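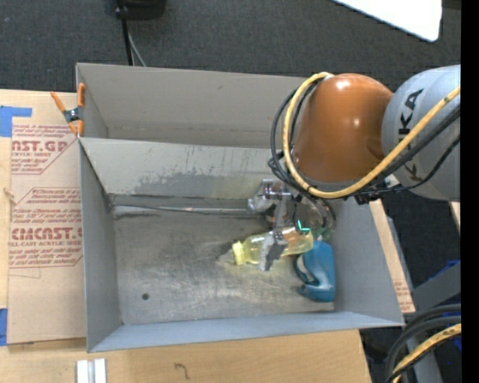 **Chores and machines, the regular bit**

Quick one this month, then I've got the rest of the issue to lay out. Well. It was going to be quick.

Three of you wrote in after the August piece asking the same thing in different words, which boils down to: can the machines do the boring jobs yet or not? Laundry, bins, dishes, tidying up after children. And for those of you with a workshop or a stockroom: sorting, picking, putting things back where they live.

Short answer, some of it, slowly, with somebody standing nearby. Long answer follows.

**Bottles in a bin**

Take picking things out of a bin. Sounds like nothing. You do it half asleep when you're after the washing-up liquid under the sink. For a big arm with a gripper on the end it's a proper day's work, and the reasons are dull ones.

A bottle lying on its side isn't the same shape to a gripper as a bottle standing up. Tilt it a bit and it's different again. See-through yellow plastic is a nuisance as well. Many cameras that measure depth do it by bouncing light off things, and light goes through clear plastic, or half through, and comes back from the wrong place. Put that bottle on bare scuffed metal and you have shine underneath it too. Your eye sorts this out without asking you. The software has to be taught.

Then the sides. Something resting close to a sloping wall, a jug with a handle for instance, you'd just tip it with a knuckle and hook a finger through. A gripper has to know where the wall is, where its own fingers are, and where all the hoses and cables hanging off it are going to end up. Knuckle-tipping is a whole research topic. People get doctorates in nudging.

And that's with two things to choose from. Think of your recycling on a Sunday night.

Marius Stanciu, who fits out small packing lines and has been reading this newsletter since it was a photocopied sheet, put it to me like this on the phone: "One sort of box, same place every time, I can have that running by teatime. Mixed bottles in a heap, ask me next year." He said the same last year. I reminded him. He laughed, then had to go, forklift or something.

**Where the shop floor has got to**

Better than the house, by a long way. Always has been. In a factory you can change the room to suit the machine. Bolt the table down, clamp the bin so it doesn't wander, keep the lights the same, keep people and dogs out. Nobody will let you do that to their kitchen.

Had a morning at Borkowska, the refill people, who've been trialling a picking station for returned bottles. Empties come back from the shops in crates, all sorts, they get tipped out and need sorting before washing. Miserable job. High turnover on it, they're quite open about that.

What I wrote down, in the order I wrote it:

- Over the trial the station has done 1711 picks. They log every one.
- A good pick takes 11 seconds. The woman on the next bench wasn't timing herself but she was a lot quicker than that, and talking to me.
- 90 per cent of picks come up first go when the bottles are hard plastic and not touching each other. Touching each other, they wouldn't give me a number. Make of that what you will.
- Soft squashy ones are the worst. Gripper squeezes, bottle gives, gripper thinks it has hold of something, bottle's on the floor.
- Handles are surprisingly good. Gives the thing an edge to go for.
- Labels half peeled off: chaos.

Their floor manager reckons it earns its keep on the night shift, when slow doesn't matter so long as it keeps going. Daytime they still put people on it. Sounds fair to me. The machine doesn't have to be quick at three in the morning, it only has to not stop, and stopping is mostly what it does when it gets muddled. Somebody comes in at six, finds it waiting politely over a bottle it can't make its mind up about, moves the bottle an inch, off it goes again. They are working on that.

Cost, since I'll be asked: they wouldn't say. Second-hand arms can be had for a lot less than new ones, but the arm is the easy part of the bill. Gripper, cameras, guarding, and above all the hours of somebody who knows what they're doing. Marius says if a quote doesn't have more for hours than for metal, be suspicious of it.

One thing I hadn't thought about is cables. I asked the lad who looks after the station what goes wrong most, expecting something clever about software, and he said cables. Every time the wrist turns the leads go with it. They rub, they snag, they pull at the plugs. He checks them every morning, before he's even got his coat off by the sound of it. Tape and cable ties in every pocket.

**And at home?**

Hm.

Floor sweepers, yes, fine, they work, we've all got one or know someone who has. Ours eats shoelaces. Lawn mowers likewise. Windows, sort of, if your windows are big and flat and you don't mind carrying the thing from one to the next, by which point you may as well have a cloth in your hand.

Past that it gets thin. There was a stand for the Vakance home helper at the spring show, the one on wheels with the single arm. I watched it clear a table. It did clear it! Cup, cup, plate, another cup, into a tub. Took most of my lunch break. The cups were all the same cup, mind, and the tablecloth was plain white, and when a small boy put his own juice bottle down in the middle of it all the arm went up, came down, went up again, and the chap on the stand leant over and moved the bottle. Boy was thrilled. Chap less so.

I'm not being sniffy about it. Five years ago it wouldn't have got near the first cup. But it's a demo, on their table with their cups, and your table isn't like that, mine has post on it and usually a cat.

The Zorkel laundry folder, which several of you asked about: still folds towels. Still doesn't fold anything else you'd care about. T-shirts if you lay them out flat for it face down, and by then you've done the hard half of the folding yourself. 35 towels an hour they claim. I don't own 35 towels. If you run a guest house, different story, have a look.

Washing up by arm, as opposed to by dishwasher: no. Loading the dishwasher: seen it done, plates only. Unloading is easier apparently, because the racks put everything in a known place. Makes sense when you think about it. Same as the factory really, the rack is doing the tidying.

Bins, as in taking them out: no. Kerbs, gates, rain. Would pay good money.

**What I'd look at if I were buying for a workshop**

Not advice, just what I've picked up.

Bring your own stuff to the demo. Your bottles, your jars, your odd-shaped thing with the handle. Don't let them use theirs. A decent firm won't mind, and Marmont even asked me to send a box ahead, which I liked. (Sent them the contents of the cupboard under my sink. They got most of it. Not the spray bottle, the trigger kept catching.)

Ask what happens when it misses. Not whether, what. Does it try again, does it try the same thing again, does it shout for someone.

Watch it do the last one in the bin. First few out of a full bin are easy, there's always something on top. Last one's in a corner against the wall and that's where you find out.

Ask who clears up. Somebody fills the bin, somebody empties whatever's been picked, somebody wipes the thing out when it gets grubby. If that somebody is you then count your own hours in.

And ask to see the log for a bad day. Everybody has a good-day video.

**Letters**

Room for one. A reader with a small cider place asks if an arm could take bottles off the end of the line and put them into crates. Yes! That one's about as friendly as it gets, same bottle, standing up, same spot, again and again. Might not even need a camera. Get two quotes, visit somewhere that's already doing it, and leave more space round the thing than you think you need, the guarding takes up a lot of floor. Write and tell me how you get on.

To the gentleman who wants one to find his glasses: sorry. So do I.

Next time, grippers. Fingers versus suction cups, I've had a lot of strong opinions in the post on this and will print teh polite ones. If you have got an arm doing something useful, or something daft, send me a few lines and a phone number, evenings are best. Copy to me by 15th March please, I know it's a Saturday, I'll be at the desk all day regardless so no need to wait for Monday.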